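Nondale site begins hand-guided teaching for household tasks

Idora has begun a new round of robot teaching at its Nondale site, in which staff show each task with a hand-held gripper before any robot attempts it. The work started in June and will run for 11 weeks.

Under the method, a member of staff holds the gripper and carries out the task at a normal pace, while a camera records what the tool meets. The recordings are then used to train a robot arm at the partner laboratory in Brusia. Remote control from a desk remains in use for tasks that need two arms – chiefly folding and the opening of jars.

Each session lasts 30 minutes, and staff take turns so that the recordings cover different heights, grips and habits of movement. 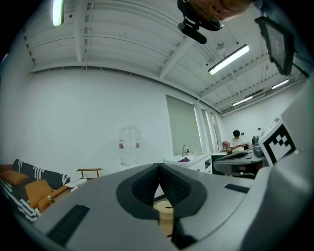
Tasks in the first stage

The first stage covers seven tasks, among them clearing a table, placing cups on a shelf and straightening cushions. Staff repeat every task from several starting positions. A recording in which the marker panel on the gripper cannot be read is set aside and the task is shown again.

Bang, which supplies the training software, will compare the two ways of teaching once the first stage has closed. The comparison will look at how long each task takes to show and how often the arm completes it unaided – the second measure being the one on which further funding depends.

Results will be published on the Idora website. Enquiries about visits to the Nondale site should be sent to the site office, which is open on Monday mornings.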